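Tuesday night cricket is the best thing in my week, and I will fight anyone who says otherwise!

We played Brimix under the lights, and they put us in on a pitch that did absolutely nothing for 9 overs and then went completely mad. Gayan Liyanage opened (he always opens, try stopping him) and just kept going – sweeps, cuts, one ugly slog that cleared the sightscreen. He got to 96 and then chipped a full toss straight to mid-on. I had my head in my hands.

Still, we won it, thanks to Malsha Selvanayagam bowling the last over with a soaking ball and hardly giving them a thing.
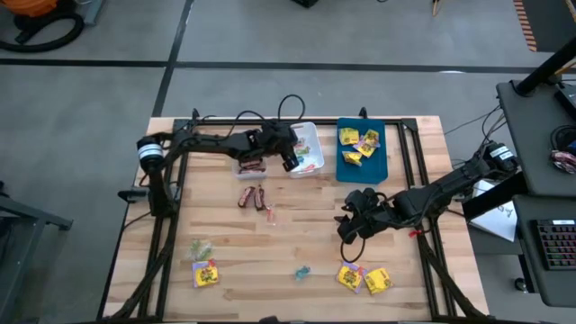
My bat needs work before the Gusar game, because there's a nasty crack near the toe and I've been putting off the glue since December. I want a proper flat surface for it. A butcher-block top like this one, with those pale stripes, would do me nicely, and I'd clamp the blade down overnight and leave it be. New grip too, probably blue.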